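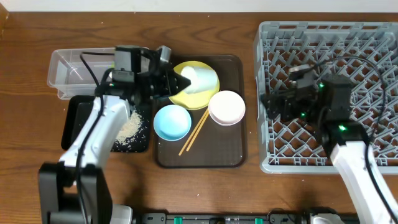 Figure 2. Setting with the brown tray: yellow plate and white cup, blue and pink bowls, chopsticks.

4.2 What people do with a tray

I came to trays by accident. The original plan for the Oltcombe study was to look at how households share out the work of setting a table, and I'd barely given a thought to what the dishes travelled on. Then Soon-im Cha and I sat down with our first batch of kitchen notes in September and realised we'd both filled our margins with the same word. Tray, tray, tray. So this section is about trays, and I make no apology for how long it is.

We worked with 19 households, all of them within a short bus ride of the Pitbridge community kitchen. Each one was visited twice, once at a weekday breakfast and once at an evening meal, and afterwards we sorted our notes into 722 separate moments where somebody picked up, put down or shifted a dish (Nafula Barasa did the bulk of the sorting and has my lasting thanks). Over 10 of the households owned a tray they used every day. The rest had one somewhere - on top of the fridge, usually, or behind the baking sheets.

What I find lovely about a tray is that it makes a little table on top of the table. Look at Figure 2. The tabletop is plain wood and there's a fair bit of it, but your eye goes straight to the brown tray with its thin raised rim, and you read whatever is inside that rim as belonging together. The plate has the upper left part, the two bowls sit close to it, and the chopsticks lie on a slant between the bowls. There's still a bare patch at the lower end. People in our study used bare patches like that all the time, and they didn't all use them the same way. Some kept the space for a phone or a folded napkin. Others told us it was where their hands went, and they got a bit cross when someone else filled it.

Colour came up more than I'd expected too. We had assumed matching sets would be the favourite, and for guests they were. For everyday meals, though, people liked dishes they could tell apart across the room. Soo-ah Yeo's interview with the Jeon household has a wonderful stretch where the two kids explain that blue is for rice and pink is for fruit, and that their dad gets it wrong on purpose. A light blue bowl and a pale pink one, as in the figure, would have suited them very well!

Cups were the trouble. Of everything that goes on a tray, the cup is the thing people were least settled about. Bowls were put down once and mostly left alone, but cups wandered: on the tray, off the tray, onto a plate to save room, back off again when the food was ready. A cup on its side over a plate, like the white one in Figure 2, was a position we noted in 2 households, and both times the person said it was for carrying. An upright cup is the first thing to go over when you turn a corner, so they laid it down before they set out. I tried it at home with my own mugs and I'm now a convert, at least for the empty ones.

Chopsticks and cutlery went on last in most kitchens, and they tended to go into whatever gap was left. Zlatko Dervishi, reading an early draft, asked whether the slant meant anything or was simply the only way a long thing would fit between round things. Fair question. I went back through the notes and I think it's mainly fit. Where the tray was large, chopsticks were laid straight along one side. Where bowls crowded the middle, they went diagonally, and when we asked about it people looked down as if they were seeing it for the first time.

Second trays deserve a word as well. A few households kept a smaller one beside the main tray for peelings, lids or the teapot, and it was treated quite differently. Things got dropped onto it without much care, and it was cleared first. We come back to this in Section 4.3, where the Zemum breakfast notes give a fuller picture of how the small tray gets passed around the table.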